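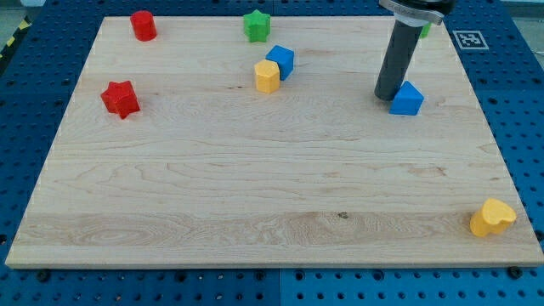

Colored shape blocks on a maple board, from the new Ornitz play set.

PLONSTEAD, 30/11/2021 – Bridero is delighted to announce that Ornitz, our new family of chunky shape blocks for small hands and curious heads, goes on sale in the Plonstead shop this December, just in time for the long evenings indoors!

Children will find cylinders, stars, cubes, hexagons and triangles in red, blue, green and yellow, all of them plastic and easy to wipe down after snack time. We have tried them with 108 families and 7 nursery groups over the past year, and we are so grateful to every parent who wrote back to us (some of you at great length, and we read it all).

"My own grandchildren went straight for the stars, and then of course they argued over them," said Zdeňka Tóth, founder of Bridero. "I could have watched them stack and sort all afternoon, and I think I very nearly did."

The maple play board is made for us by the Vávra workshop and is sold separately.

Press contact: Žofie Oravec, Bridero, Plonstead, extension 130.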